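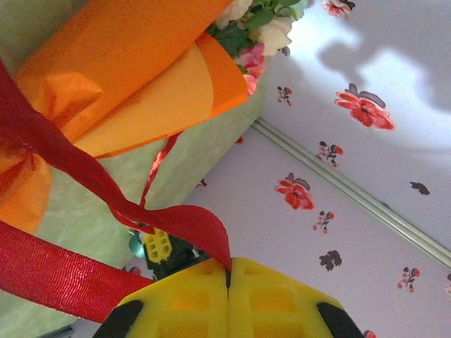
Minutes of the Production Meeting, Trilarine
March

Present: Loan Hà (producer, chair), Ataberk Coşkun (sound and post), the director, the first assistant director, the editor, the costume supervisor, the production coordinator (minutes)
Apologies: director of photography, who sent notes by email

The meeting opened at 9:05 a.m.

1. Minutes of the last meeting

Agreed with one correction. Under item 4, the pickup scene at the bus depot is scene 27, not scene 17. The coordinator will fix the file copy.

2. Schedule

The first AD went through the remaining shooting days. Eight days are left, all of them in Prekville except for the farmhouse interior. The two night shoots stay back to back. The director asked whether the diner scene could move to the second week so that both actors have the full script changes in hand. The first AD said it could, provided the diner owner agrees to a 6 a.m. start.

The DP's notes asked for a longer lighting setup at the farmhouse. The kitchen faces north and the scene is written for late afternoon. The crew call there will be an hour earlier and lunch moves with it.

Action: first AD to call the diner and send out a revised schedule.

3. Locations

The permit for the street closure in Prekville has come through for the block between the hardware store and the library. It does not cover the alley. The director had planned one shot from the alley and will look at doing it from the library steps.

Parking is still short. The church lot is available except when there is a service, and the coordinator is waiting to hear about the lot behind the feed store. Trucks get first use of whatever we have. Cast and crew should share rides from the motel.

Loan reported that the farmhouse owners have asked that no equipment be left in the house overnight. The barn can be locked and they are fine with us using it. Grip and electric to be told before load-in.

Action: coordinator to confirm the second lot and send a parking map.

4. Sound

Ataberk has listened to everything recorded so far. Most of it is usable. The porch conversation has a steady hum on both lavalier tracks, which he traced to a freezer in the garage. The boom track is better but the father's lines are low. He would like to get wild lines from both actors while they are still in town and in the same voice as the take. The director agreed and suggested doing it at the end of the diner day.

He asked again for thirty seconds of room tone at every location. It was missed at the school gym and at the pharmacy. The first AD will call it before each company move from now on.

There was some discussion about the creek scene. The editor has been cutting it with no music and thinks it plays well that way. The director had always heard a cue there. Ataberk said that if it stays dry, the water and wind need to be recorded properly, and that what we have is mostly camera-side noise. Left open until the assembly is further along, but he will record the creek in any case.

Action: Ataberk to record the creek and the farmhouse yard. First AD to schedule wild lines.

5. Costume

The second copy of the mother's gray coat has arrived and is a shade lighter than the first. The costume supervisor will dye it down. The original will be used for all close shots. The rain scene needs both, with the darker one worn last.

The brother's boots are to be left dirty. They were cleaned after the last shoot day and had to be aged again.

6. Budget

Loan went over the cost report. Catering and fuel are over, hotel is under. The overage on fuel comes from the two trips back for the dolly track. There is $900 left in the location line, which has to cover the diner and the second parking lot. She does not want to move money from post to fill gaps in the shoot and asked department heads to check with her before renting anything extra.

Nwankwo has quoted for the color grade and the quote is within the line. Zatthorpe has not yet sent terms for the mix stage. Ataberk will chase them and ask specifically whether the rate includes an engineer — last time it did not.

Action: Ataberk to get written terms. Loan to send the updated cost report to department heads.

7. Edit

The editor has a loose cut of the first act. It is long, mainly in the school section. The director will watch it before the next meeting and has asked that it not go any further yet.

Dailies are reaching the edit a day late. The drive is sitting at the motel desk until somebody happens to be driving back. Loan agreed to pay for a courier on shoot days.

8. Other business

Script changes for the diner scene are on blue pages. Please throw out the old ones.

The walkie batteries are not lasting through the afternoon. The coordinator will order spares and set up a second charger in the production office.

9. Next meeting

Same room, 9 a.m., the morning after the diner shoot wraps.

The meeting closed at 10:40 a.m.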